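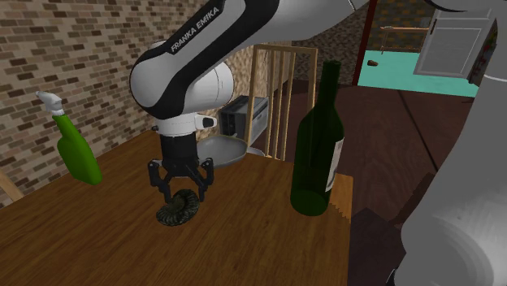 Voken Adds Self-Guided Mill District Walk to Its Free Gistance App

11/12/2024 - Voken is delighted to announce a new self-guided walk through the old mill district of Hartono, now ready to download in the Gistance app. The walk has 14 stops, from the canal basin to the former rope works on Fleltau Street, and it takes in some of the best painted lettering, carved doorways and boundary stones in the city.

This is the sixth walk in Gistance and the first on the east side of the river. Readers have been asking for it ever since the Market Hill walk came out, and we're so pleased to finally have it ready!

Each stop comes with a short spoken piece, a written version of the same text, and old views of the street where we could find them. There are 46 old views in all, many of them taken from glass plates and trade cards that have not been shown in public before. At the dye house on Canal Row you can slide between an early view of the yard and the same corner as it stands now, and the match is so close that you can pick out individual window arches.

The route is a loop, so you can join it anywhere. Most people will want to begin at the canal basin, where there is a bus stop and a good bakery, but the rope works end is handier if you are coming by train. The ground is flat apart from the steps beside the lock - the app shows a way around them by the towpath ramp. Set aside a whole morning if you like to stop and look up a lot (we do).

Work on the walk began with a call for family stories from people who grew up in the district. The replies were wonderful. Several are read aloud by the people who sent them, including a lovely memory of the shift whistle at the Fleltau Street gate and the rush for the bridge that came after it. We also had help dating the painted signs on Tanner's Lane, where a tea advertisement, a hatter's name and a later notice for bicycle repairs all share one wall. The app pulls them apart so you can read each one by itself.

Gistance has now been downloaded more than 3,000 times. The app is free for both iPhone and Android, has no ads, and works without a signal once a walk has been saved to your phone. If you already have it, open the Walks page and refresh the list to see the new one.

A large-print paper map of the mill district route can be picked up at the Hartono visitor desk during opening hours. Corrections and extra stories are very welcome - please use the Tell Us button at the bottom of any stop.

Filed under: News, Walks, Hartono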